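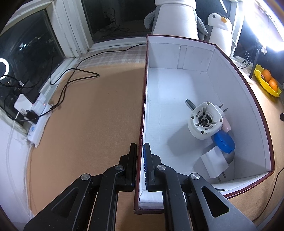 2022年2月9日。今夜はクラブの課題の中で私がいちばん苦手な「箱の縁をつかむ」を練習した。課題の名前は簡単だが、やってみると簡単ではない。手で持つグリッパーの二本の指のうち、一本を箱の外に、もう一本を箱の中に入れて、壁をはさむ。内側の指には青いぎざぎざのパッドがあって、それが白い壁にぴったり当たらなければならない。箱の中にはミキサーの土台や青いふたが入っているので、内側の指を入れるときには、そちらにも気をつける。箱の向こうには大きいペンギンのぬいぐるみと小さいペンギンのぬいぐるみがいて、練習の間、ずっと目に入った。小さいほうは少し傾いていて、私の姿勢に似ていると思った。

日本語で日記を書くのは久しぶりだ。十一月から書いていなかった。日本語の先生は、毎日三行でもいいと言ったが、私は三行で終わることができない性格で、書き始めると長くなり、長くなると次の日に書きたくなくなる。それで今日も長くなると思う。辞書は机の上に置いた。ロボットの言葉は辞書にあまりないので、わからないときはカタカナで書く。

まず、練習の前のことから書く。授業が終わってから、ドロストンの駅でゼリナ・ホルツァーさんと会って、いっしょに坂を上がった。雪はもうほとんどなかったが、坂のかげのところだけ凍っていた。ゼリナさんは私より二つ年下だが、クラブには私より一年早く入った。だから先輩と呼ぶべきかどうか、私はいつも迷う。ドイツ語では迷わないことを、日本語で書くと迷う。今日は「ゼリナさん」と書くことにする。

ゼリナさんは歩きながら、クラブのプロジェクトの新しい計画を話してくれた。プロジェクトの名前はキヴィッツという。鳥の名前に似ているが、つづりがちがう。だれがその名前をつけたのか、私は知らない。キヴィッツでは、人がグリッパーを手に持って仕事をして、その動きを記録する。あとで腕のロボットに同じ動きを習わせる。春にビルントンで学生の大会があり、私たちは「台所の片づけ」という部門に出る予定だ。部門の規則は長くて、私はまだ半分しか読んでいない。読んだ半分の中でいちばん大事なのは、物を投げてはいけないという規則と、箱を動かすときに底を引きずってはいけないという規則だと思う。

底を引きずらないためには、箱を持ち上げる必要がある。しかし私たちのグリッパーは大きい箱を両側からはさむことができない。指がそれほど開かないからだ。だから壁を一枚だけはさむ。そうすると箱が斜めになる。中の物が動く。これが私の苦手なところだ。

ベアト・ブルンナーさんが最初に手本を見せてくれた。ベアトさんは大学院生で、話すのがとてもゆっくりだ。手もゆっくりだ。グリッパーを上から下ろして、壁の上で一度止まり、それから指を下げて、閉じる。止まるところが大切だそうだ。「機械は迷っている動きも全部覚えるから、迷うなら止まりなさい」とベアトさんは言った。私はこの言葉をノートに書いた。日本語に訳すと少しかたい感じになったが、もとの言葉もかたかった。

私の番になった。一回目は、外の指が壁に当たって、箱が少し向こうへ動いた。二回目は、内側の指が浅すぎた。浅いとパッドの先だけで持つことになり、壁がすべる。三回目に、やっと深さがちょうどよくなった。ただ、そのとき私は息を止めていたので、終わってから咳が出た。咳も記録の音に入ったと思う。音は使わないとゼリナさんが言ったので、安心した。

難しさの理由を、忘れないうちに書いておきたい。

第一に、自分の手で箱を持つときには、指の腹が壁を感じる。しかしグリッパーでは、感じるのは引き金の重さだけだ。パッドがやわらかいので、壁に当たり始めたときがよくわからない。わからないまま強くにぎってしまう。強くにぎると、記録を見たときに指の角度が最後のほうで急に変わる。ベアトさんはそれを「あわてた線」と呼ぶ。私の線は今日ほとんどあわてていた。

第二に、縁のことがある。箱の壁の上には赤茶色の縁がついていて、そこが壁より厚いように私は感じた。測っていないので、本当かどうかわからない。縁をはさんでしまうと、その下の壁には指がつかない。だから縁より下まで指を入れる。でも下げすぎると中の物に近くなる。ちょうどよい高さは一つの場所だけにあるのではなくて、少し幅がある、とベアトさんは言う。私にはその幅がまだせまい。

それから、手首。私は右手で道具を持つとき、ひじを体につける癖がある。ひじを体につけると手首が回らない。手首が回らないと、二本の指が壁と平行にならない。ルパート・ヴィスさんが後ろから見て、ひじのことを教えてくれた。ルパートさんはスキーをする人で、体の使い方の説明が全部スキーの話になる。私はスキーをしないので、半分くらいわからなかった。ひじを少し前に出す、ということだけわかった。それだけでもずいぶんちがった。

休憩は15分の約束だったが、もっと長くなった。ゼリナさんがお茶をいれて、ルパートさんがパンを切った。パンは昨日のもので、かたかったが、バターをたくさん塗るとおいしかった。私は日本で留学していたときの話をした。寮の部屋の番号が666で、同じ階のアメリカ人の学生がこわがって、私の部屋に来なかった話だ。六階の六十六番目の部屋ではなく、どうしてその番号になるのか、寮の人にも聞いたが、昔からそうだと言われた。ルパートさんはこの話がとても好きで、もう三回聞いたのに、今日も聞きたいと言った。三回目より今日のほうが上手に話せたと思う。

休憩の間に、ギータ・ワリヤーさんから電話があった。ギータさんは記録のデータを見る係で、今日は家にいた。先週の私たちの記録のうち、使えるものは94本あったそうだ。使えないものも何本もあり、原因は主に、始めるときに道具を動かすのが早すぎたことだという。始まりの合図の音がしてから、心の中で「二十一、二十二」と言うくらい待ってほしい、とギータさんは言った。ドイツ語を話す人は秒を数えるときに二十一から始める。日本語では「いーち、にーい」と長く言えばよいと留学のときに習った。私は今日、日本語のほうで待ってみた。「いーち」のところでもう手が動きそうになった。

休憩のあとは、箱を持ち上げて、少し横へ移して、静かに置く練習だった。持ち上げるまではできるようになったが、置くときが悪い。箱の遠いほうの角が先に下につくので、そこを軸にして残りを下ろさなければならない。私は近いほうも同時に下ろそうとして、最後に「とん」と音がする。ルパートさんがやると音がしない。ベアトさんがやると、音がしないだけではなく、いつ置いたのかわからない。私は横で見ていて、きれいだと思った。道具で箱を置くことをきれいだと思ったのは初めてだ。

私が道具を持ってから何回目だったか覚えていないが、うまくいったときが一度だけあった。内側の指を入れて、止まって、閉じて、少し待って、上げた。箱の中で何かがころがる音がしたが、あわてなかった。そして遠い角を置いて、それから手前を置いた。ゼリナさんが「今の」と言った。それだけだったが、うれしかった。うれしくて次の回に失敗した。

失敗の回では、指を開くのを忘れたまま道具を上げようとした。箱がいっしょについてきて、私が大きい声を出した。日本語なら「わっ」だが、私は何語で言ったのか覚えていない。ルパートさんは笑いながら、その回に失敗の印をつけた。失敗の記録は捨てないで別のところにとっておく。これはヴァレンティン・メスリさんの考えだ。ヴァレンティンさんは去年までクラブの代表で、今はシュニーダーという会社で研修をしている。包装の機械を作る会社だと聞いた。失敗の記録は、あとで機械に「これはだめ」と教えるときに使うことができるらしい。私の失敗も役に立つなら、それほど恥ずかしくない。少しは恥ずかしい。

九時すぎに、どの順番で練習するかについて、ベアトさんとゼリナさんの意見が分かれた。ベアトさんは、空の箱をまず完全に覚えて、それから中に物を入れるべきだと言う。ゼリナさんは、大会の箱は空ではないのだから、初めから物を入れて練習するほうがいいと言う。二人とも声は静かだったが、話は長かった。私は聞かれたので、物が入っているほうがおもしろいです、と答えた。ベアトさんは「おもしろいかどうかの話ではない」と言った。たしかにそうだ。でも私は夜に練習しているので、おもしろいかどうかも大事だと思う。そのことはその場で言えなかったので、ここに書いておく。

結局、次の週までは今のまま、物を入れて続けることになった。そのあとギータさんの計算を見て決める。ギータさんは、同じ動きが43本あれば最初の比較ができると言っている。どうしてそんなに半端な数なのか、聞きたかったが、電話がもう切れていた。今度会ったら聞くこと。

帰り道は一人だった。ゼリナさんは反対の方向のバスに乗った。坂を下りながら、私は右手を前に出して、親指と人さし指で見えない壁をはさむ練習をした。犬を連れた人とすれちがったので、手をポケットに入れた。ポケットの中でも少し練習した。

今日覚えた日本語の言葉も書いておく。「つまむ」「はさむ」「つかむ」「にぎる」。辞書で調べると、どれもちがう。つまむのは指先で小さい物を、はさむのは二つの物の間に、つかむのは手でしっかり、にぎるのは手の中に入れて。ドイツ語ではほとんどgreifenの一語で言ってしまう。グリッパーで箱の壁を持つのは「はさむ」だと思ったが、クラブの日本語の論文を読む会で見た論文には「把持する」と書いてあった。「はじする」と読む。この言葉を会話で使ったら、留学のときのホストファミリーのお母さんはきっと困った顔をする。だから日記では「はさむ」か「つかむ」と書くことにする。この日記の最初の文では「つかむ」と書いた。直したほうがいいかもしれないが、ペンで下書きをしたので、そのままにする。

もう一つわからないのは「縁」の読み方だ。「ふち」と「へり」と「えん」があり、「えん」と読むと人と人の関係の意味にもなるそうだ。箱のはふちでいいと思う。先生に確認すること。

次の練習までにすることを書いておく。規則の残りの半分を読む。ひじ。ギータさんに43本の理由を聞く。ルパートさんに借りた手袋を返す。今夜も返すつもりでかばんに入れて行ったのに、そのまま持って帰ってきた。

右手の親指のつけ根が少し痛い。左手でも練習したほうがいいかとベアトさんに聞いたら、大会では利き手だけでいいが、日常のためにはいいかもしれないと言われた。意味がよくわからなかった。明日の朝は統計の授業が早いので、もう寝る。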